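Section 3. Sorting the loose bricks before the first build

Wimgate Brick Storage Set - Home Guide
Text: Erzsébet Bognár. Checked by Elango Devadiga.
Revised March 19, 2018

Please read this section to the end before you open the storage bin. The sorting is not difficult, but it is much slower if you begin in the wrong order. If your bricks come already in bags with numbers, go directly to Section 4.

3.1 Choose the place

1. Take a bed, a big table or a clean floor. A bed is good for the back, if you can stand beside it or sit on its edge.
2. Cover the surface with a blanket in one light color. Dark gray pieces are easy to see on it, and small pieces do not roll away.
3. Make the blanket flat with your hand. Pieces like to hide in the folds.
4. Put the pillows and the quilt to the far side of the bed.

Note: A fluffy blanket is quiet and soft, but thin bars and pins can go down between the fibers. Touch the whole surface with an open hand when you finish.

Caution: Small pieces can choke a child. Keep children under 3 years and pets out of the room until all pieces are back in a closed bin.

3.2 Pour out the bricks

1. Set the bin on the blanket and open both latches. Do not pull the lid from one corner.
2. Take out the long parts by hand first.
3. Pour slowly, from a low height. Stop when you have a pile as wide as your two arms can reach. The rest stays in the bin.
4. Spread the pile with the side of your hand until it is one or two pieces deep.

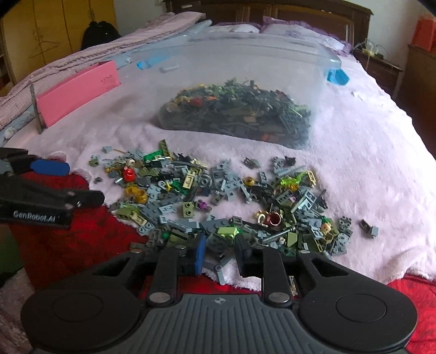
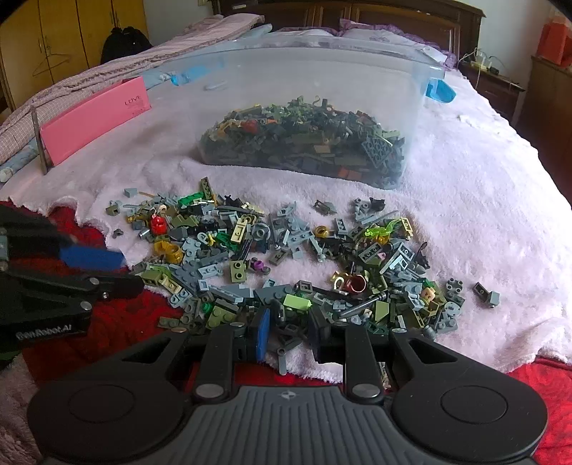 Loose bricks on a pale blanket, with mostly gray and green pieces

The Szűcs set has 466 pieces when it is complete, and you do not need to check this number today. In our experience the first round takes some 153 minutes for one person, and much less for two. Begin with the pieces which are different from all others. The red piece shaped like a helmet is a good one to start with, as it is easy to find between the grays and the olive green. Put such pieces in a cup, and after this your eyes are more rested for the gray ones.

3.3 First round: by color

1. Take out the bright colors: red, yellow, lime green, bright green.
2. Take out tan and olive green. Under a warm lamp these two look almost the same, so work near the window if it is possible.
3. Divide light gray from dark gray. Hold two pieces side by side when you are not sure.
4. Leave transparent pieces for the end and keep them in a separate small box. They scratch easily.

Note: Do not make more than 13 groups. With more groups you will spend your time looking for the right heap.

3.4 Second round: by shape

Only the gray groups need a second round. Divide them like this:

- plates and flat tiles
- slopes and wedges
- beams with holes
- bars, pins and other thin parts

If two plates are stuck together, use the flat separator from the Stoncombe tool bag. Do not use your teeth or a kitchen knife - the edge of the plate will be damaged and it will not hold well anymore.

3.5 Put back

1. Put each group in its bag and press the air out.
2. Lay the heavy bags at the bottom of the bin and the small special pieces on top.
3. Lift the blanket by its four corners, so that the forgotten pieces come together in the middle.
4. Close the latches. You should hear a click from each one.

If a piece is missing after you have looked in the folds and under the bed, write the part number on the card from Section 7 and send it to our Bratovville address. Cards which arrive before the end of September are answered in the same month.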